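Filed under: Local Makers, Robots

Shared workshop takes its homemade gripper outdoors

Members of the Flalwood shared workshop have been building a hand-held robot gripper since last July, mostly on Sunday afternoons, and this spring they finally carried it out to the plaza to try it on ordinary things on an ordinary table. Bohdana Ostapchuk, who drew the first version on the back of a seed catalog, says the two fingers are now on their 12th set of pads - the ribbed magenta ones - and she is fonder of them than she probably should be.
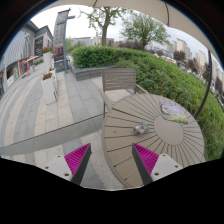 What comes next

Maja Laskowska is working on the handle, which her own wrist tells her is still too heavy after a long afternoon, and she would dearly love to hear from anyone with a lathe and a little patience. After that the fingers go onto a small arm the group calls Oltano, still in pieces on a bench. Parts have cost $62 so far. The workshop is open Sundays until 6, and visitors are very welcome to come by and have a squeeze.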